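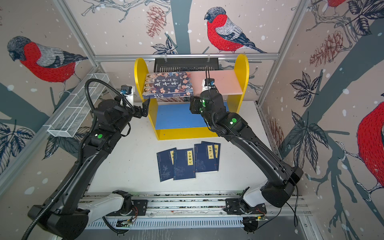
About the Club

The Norotthorpe Robotics Club is open to students in grades 9 to 12. Leokadia Tokarz started it, and she still runs the Sunday sessions with Wim Aerts. No experience is required.

Our main project this year is a two-arm bookshelf task. Students teach the arms to pick up books and put them on a small yellow shelf. They drive the arms by hand first, then train a program on the recordings. So far the team has saved 1471 runs.

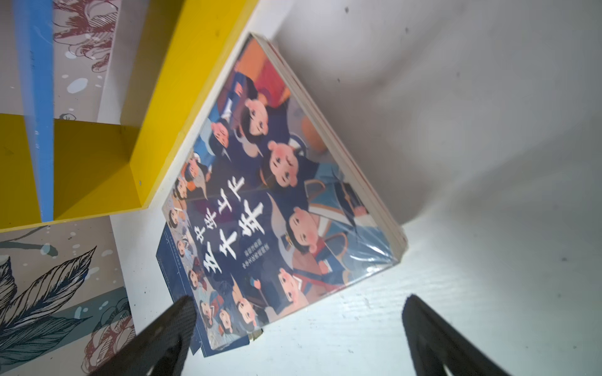

Thick sets and thin paperbacks need different grips, so each kind gets its own group of runs. Gyu-bin Byun leads the recording team and Yoon-hee Bae handles the code. In November we take the task to the Hitivton student meet.

New members can sign up in Room 751.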